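Plerinach 夹爪对比评测套件
产品中心 / 末端执行器 / 评测与选型

产品概述

Plerinach 夹爪对比评测套件面向机器人集成单位、高等院校实验室及制造企业的自动化部门,用于在统一条件下对不同型号的平行夹爪、腕部相机及控制器进行试用与比较。套件由评测软件、仿真模型库、标准试件和机械转接组件构成,可在采购决策之前完成大部分选型工作,亦可用于现有工作站的改造论证。

本页适用于套件的现行版本。使用旧版转接组件的用户,请参阅文末“兼容性说明”。

适用范围

一、夹爪选型。对候选夹爪的开合行程、指尖几何形状、夹持姿态保持能力和腕部视野遮挡情况进行横向比较。

二、相机布置。评估腕部相机在不同安装角度下对指尖区域及工件的可见程度,为视觉算法的部署提供依据。

三、控制器比较。在同一任务脚本下,记录不同控制器的响应延迟、轨迹跟随误差和停机恢复过程。

四、教学与培训。供院校开设末端执行器相关实验课程使用,实验指导书随教学版授权提供。

套件不用于人机协作安全认证,评测结果不能替代现场风险评估。涉及防爆、洁净或食品接触环境的项目,应另行咨询技术支持部门。

系统组成

评测软件:包含任务编辑、运行记录、数据比对和报告生成四个模块。任务脚本以文本形式保存,可纳入用户自有的版本管理流程。

仿真模型库:收录 Nando 系列与 Cadley 系列平行夹爪的几何模型及动力学参数,并提供矩形截面长杆、短方块、薄板和圆柱等基本工件。用户可导入自有夹爪模型,导入时须提供指尖碰撞体和质量属性。

标准试件:与模型库中的基本工件逐一对应,尺寸一致,便于将仿真结果与实物结果并列比较。

转接组件:用于将候选夹爪安装至评测机械臂法兰,含定位销、紧固件及线缆固定件。转接板厚度已计入模型库中的工具坐标系,更换转接板后应重新标定。

Nazarenko 控制接口:选配件,用于连接第三方控制器。未选配该接口时,评测软件仅支持随附控制器。

主要技术参数

可并行比较的夹爪配置:2 组
单项任务默认重复次数:30 次
单次运行记录时长:最长可达 500 秒
套件型号:688 型
任务脚本格式:纯文本
报告输出格式:PDF、CSV
仿真场景光照:固定光源或随机光源,可切换
腕部相机视角:可按安装位置自定义
运行日志:逐次保存,不覆盖历史记录

评测流程

评测工作分为准备、仿真试用、实物试用和结果比对四个阶段。用户可根据项目需要单独执行其中某一阶段,但报告中将注明未执行的部分。

准备阶段

操作人员在任务编辑模块中选择候选夹爪和工件,确认工具坐标系、指尖开度上下限及夹持力设定。两组配置应使用同一份任务脚本,机械臂起始位姿和工件初始位置也应保持一致。如候选夹爪的有效行程不同,以行程较小者作为工件尺寸的上限。

夹持力设定应采用各夹爪制造单位给出的推荐值。需要提高或降低设定时,应另建任务,并在任务名称中注明。不得在同一任务的重复运行之间更改参数。

仿真试用阶段

仿真试用用于筛除明显不适用的配置。基本任务包括抓取、提升、姿态保持、平移和放置。对于长杆类工件,软件另设倾斜姿态任务,要求夹爪在工件轴线偏离竖直方向的条件下完成规定动作。长杆重心距指尖较远,姿态偏差较短方块更容易显现,建议将该任务列为必选项。

仿真场景的背景可在素色墙面、纹理墙面和室内陈设之间选择。启用较暗背景时,应同时检查工件暗面与背景的对比度。工件受光面清晰而背光面难以分辨的情况,可能影响基于轮廓的姿态估计,应在报告的视觉部分单独记录。

腕部相机视野检查在本阶段完成。检查项目包括:夹爪本体在画面中所占的区域、两指指尖是否可见、工件被夹持端的遮挡程度,以及工件远端是否超出画面。不同夹爪的外壳轮廓差异较大,即使行程和夹持力相近,可用视野也可能相差明显。

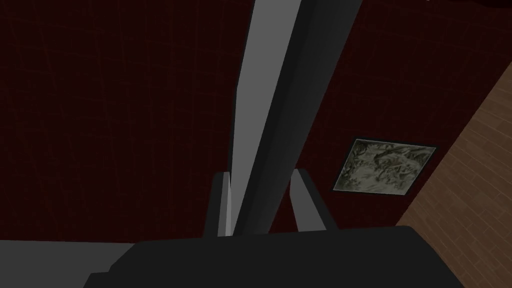
图 1 仿真试用:暗色背景下的倾斜长杆与双指夹爪

实物试用阶段

通过仿真筛选的配置方可进入实物试用。安装夹爪前,应切断控制器输出并确认机械臂处于停机状态。安装完成后,以低速执行一次空载循环,检查线缆余量和指尖闭合位置,再放入标准试件。

实物试用沿用仿真阶段的任务脚本。若因现场空间限制须修改路径,应将修改后的路径回传至仿真环境重新运行,否则两阶段数据不作并列比较。

结果比对阶段

比对模块按任务列出完成次数、夹持后姿态偏差、放置位置偏差和单次用时。软件不对各项指标加权,也不生成综合排名,用户可在导出的 CSV 文件中按自身工艺要求设定权重。

发生工件滑移、碰撞或超时的运行,均保留在统计范围内。确因外部供电或网络中断导致的无效运行,可由操作人员标记剔除,标记理由将随报告一并输出。

选型建议

以长杆、管材和型材为主要对象的用户,应优先比较指尖接触面长度和夹持后的角度稳定性。以小型零件分拣为主要对象的用户,应优先比较指尖宽度及邻近工件的避让空间。

Nando 系列外壳较窄,适合料框内取件;Cadley 系列接触面较长,适合需要保持工件角度的搬运任务。两个系列的指尖均可更换,更换后应视为新的配置重新评测。

需要依赖腕部相机完成闭环控制的项目,建议在确定夹爪之前先确定相机安装位置。相机支架一经固定,后续更换夹爪往往需要重新设计支架。

运行环境与安装要求

评测软件应安装于独立显卡工作站。仿真与实物试用可使用同一工作站,但不得同时运行。评测机械臂应安装在刚性台面上,周围设置隔离围栏或等效防护设施,急停按钮应位于操作人员可及范围内。

控制网络应与办公网络隔离。软件激活可通过离线授权文件完成,无须长期联网。

兼容性说明

旧版转接组件可继续用于 Nando 系列,但工具坐标系偏移量与现行版本不同,须在软件设置中选择“旧版转接板”。旧版转接组件不支持 Cadley 系列。

旧版软件生成的任务脚本可直接导入。其中不含光照设置的脚本,导入后默认采用固定光源。旧版运行日志仅供查阅,不能与现行版本的数据合并统计。

供货与授权

标准版:评测软件、仿真模型库、标准试件、转接组件。
教学版:在标准版基础上增加实验指导书及多席位授权。
仿真版:仅含评测软件与仿真模型库,不含实物组件。

Nazarenko 控制接口须单独订购。仿真版用户升级至标准版时,原有任务脚本和仿真记录可继续使用。

技术支持

提交技术支持申请时,请随附软件版本信息、任务脚本、运行日志及夹爪配置文件。涉及自有夹爪模型导入的问题,请同时提供碰撞体文件。在线答疑于每周二开放,须提前登记。

产品培训分为操作培训和模型导入培训,下一期培训安排在十一月,标准版与教学版用户均可报名。

相关文档

688 型套件安装手册
任务脚本编写规范
自有夹爪模型导入说明
Nazarenko 控制接口接线图
标准试件尺寸表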